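건성유 경화에 대해 정리합니다. 나무 손잡이가 달린 주방 도구를 오일로 마감하는 경우로 범위를 한정합니다. 타래로 이어 씁니다.

1/ 용어부터. 건성유의 "건조"는 용제가 날아가는 과정과 구분해야 합니다. 불포화 지방산이 산소와 반응해 가교되는 산화 중합이고, 이 과정에서 산소를 흡수하므로 초기에는 도막 무게가 늘어납니다.

2/ 아마인유와 동유는 건성유, 호두유도 보통 같이 묶습니다. 올리브유는 불건성유라 굳지 않습니다. 미네랄 오일은 지방산 에스터가 없는 탄화수소라 중합 자체가 일어나지 않습니다. 씻으면 빠지고, 다시 발라야 합니다.
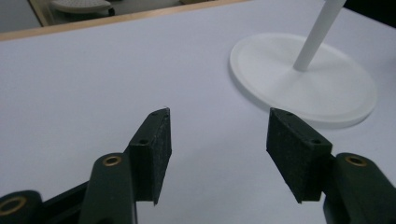 표면이 손에 묻어나지 않으면 경화가 끝난 것인가?
지촉 건조와 완전 경화는 별개입니다. 산소는 표면부터 들어가므로 겉이 먼저 굳고, 두껍게 바른 경우 안쪽은 한참 뒤까지 덜 굳은 상태로 남습니다.

3/ 시험 조건. 너도밤나무 시편, 섬유 방향으로 연마, 최종 입도 200방. 오일은 Killine 생아마인유와 Brellik 동유 두 종. 천으로 얇게 바르고 남은 오일은 닦아냈습니다. 희석은 하지 않았습니다.

4/ 무게는 같은 저울로 계속 쟀습니다. 목재 함수율 변화가 섞이기 때문에 오일을 바르지 않은 대조 시편을 옆에 두고 그 변화량을 빼야 합니다. 인터넷에 도는 표 중에 이 보정이 빠진 것이 많습니다.

5/ 동유는 66시간에 지촉 건조. 생아마인유는 같은 시점에 아직 끈적였습니다. 무게 증가가 멈춘 시점은 동유 572시간, 생아마인유 1452시간입니다. 시편 수가 적으니 일반화하지 마십시오.
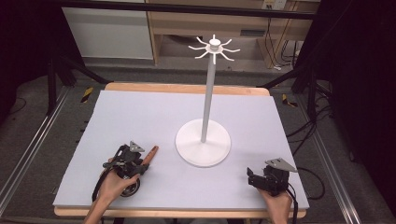

6/ 무게가 멈췄다고 반응이 전부 끝난 것도 아닙니다. 산소 흡수와 동시에 알데하이드류 같은 저분자 분해물이 빠져나갑니다. 두 흐름이 상쇄되면 저울에는 변화가 없는 것으로 나옵니다. 냄새가 남아 있다면 방출이 진행 중이라고 보는 편이 맞습니다.

7/ 온도와 환기. 온도가 낮으면 반응이 느려집니다. 밀폐된 서랍에 넣어두는 것도 좋지 않습니다. 2월에 난방 없는 작업실에서 돌린 예비 시험은 그래서 버렸습니다.

8/ "보일드" 아마인유는 이름과 달리 금속 건조제를 넣은 제품이 대부분입니다. 식품에 닿는 물건이면 성분표를 확인하고, 표시가 없으면 쓰지 않습니다. 동유도 "텅오일 피니시"라고만 적힌 것은 바니시 혼합물인 경우가 있습니다.

9/ Jawad Jatoi 님이 마구리면 흡수량을 따로 쟀느냐고 물으셨는데, 따로 재지 않았습니다. 마구리는 도관이 열려 있어 훨씬 많이 먹습니다. 손잡이 끝이 늦게 마르는 주된 이유입니다. 다음 시험에서는 마구리를 봉한 시편을 추가합니다.

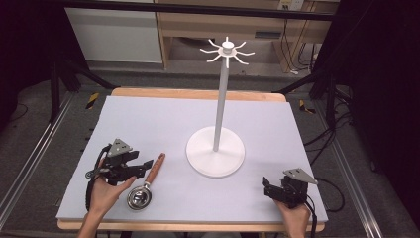
흰색 머그 트리와 나무 손잡이 아이스크림 스쿱.

10/ 금속과 맞닿는 경계부. 오일이 틈에 고이면 두꺼운 층이 되어 표면만 굳고 주름이 잡힙니다. 바른 직후 면봉으로 걷어내면 됩니다. 이미 주름이 생겼으면 긁어내고 다시 얇게.

11/ 식기세척기는 마감 종류와 무관하게 금지. 고온의 알칼리 세제가 에스터 결합을 가수분해하고, 목재는 수축과 팽창을 반복하며 갈라집니다.

12/ 안전. 건성유가 밴 천은 뭉쳐서 버리면 산화열이 쌓여 자연발화할 수 있습니다. 물에 적셔 뚜껑 있는 금속 용기에 넣거나, 불연성 바닥에 한 장씩 펴서 완전히 말린 뒤 버립니다. 미네랄 오일에는 이 위험이 사실상 없습니다.

13/ 대조 시편 보정식은 Humaira Yousafzai 님이 검토해 주셨습니다. 5번의 수치는 보정 후 값입니다. 원자료는 표 정리가 끝나는 대로 이 타래 아래에 붙입니다.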